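Wundano House Residents' Meeting
Minutes, 05/11/2019

We opened a few minutes behind time, as the kettle was slow and several people had stopped to admire the new mat at the front door. The minutes of the last meeting were read and agreed, with thanks for all the typing.

Utility corner. Most of the evening went on this, and it was a good-natured talk. Everyone likes having the fan and the yellow bin close by, but the cables on the floor are a worry – they loop right across where people walk. It was agreed to clip them along the wall and to buy a longer lead from Plonden, up to a limit of 600. 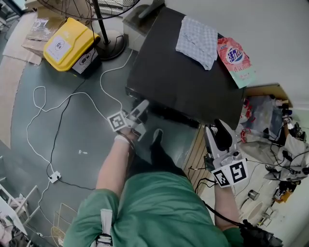
The utility corner, with the black cabinet, the yellow bin and the fan.

The top of the cabinet was talked over next. Detergent will move to the shelf inside, and cloths will go in the drawer by the sink once folded. The flattened cardboard goes out with the next paper collection.

Money. The house fund stands at 242 after the Girkia bill was paid.

Any other business. The Oosthuizen hall is free for our summer supper on May 31 – please bring a dish if you can.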